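Collecting Demonstrations for a Two-Arm Fruit Sorting Task
Project report, Tromia group
Sena Appiah and Oľga Skála

1. What we set out to do

Our part of the Tromia project was to produce the training examples. Another pair, working under the name Stirau, is building the model that learns from them, and their results are in a separate report. We were asked for 800 recorded examples of fruit being picked up and put into a tray by either of two arms. We handed over 483 that we were happy with.

The work was done in the robotics room at Trallurville between the start of term and the end of November.

2. Set-up

Both arms are fixed along the far side of a table with a plain brown covering. We chose one flat colour after early trials on a patterned cloth, where the fruit was hard to pick out in the video. A fixed camera records the whole table, and the joint positions and gripper opening are saved alongside the video.

The operator moves the arms by hand controls. One of us drove and the other reset the table, wrote the log and called out the next item. We swapped every 29 examples, a number Oľga picked from the length of one battery charge on the old controller. We kept to it after the controller was replaced.

3. How an example is recorded

Each example starts with an empty tray and the fruit spread out beside it. The driver picks up one piece, carries it over the tray, lowers it and opens the gripper. Recording stops when the arm is clear of the tray again.

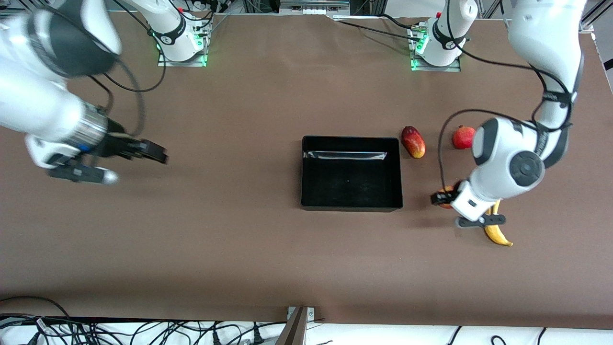 We changed the starting positions between examples using a printed list of random places. At first we did this by eye, and when we plotted the positions afterwards they were bunched together in a small area. The Arnaud script, written by last year's group, made the list for us and saved a lot of arguing.

4. Problems

Round fruit rolled. If a finger touched it before the gripper was in line, it moved away and the driver had to chase it. We kept these examples if the second attempt worked, as Stirau wanted some recoveries in the set, but we marked them in the log.

Bananas needed a different approach. Gripping near the end made them swing, so we agreed to grip near the middle – this took us longer to notice than it should have.

We also lost 2 full sessions when the camera clock and the arm clock drifted apart. The video looked fine on its own and we only found the fault when we played it back next to the joint data. After that we checked one example at the start of every session.

5. What we would change

We would write the rules for rejecting an example before recording any. Ours changed in the second week, and Sena had to go back through all the early ones and judge them again. We would also record more with the arm on the left side of the video, which is under-used in our set.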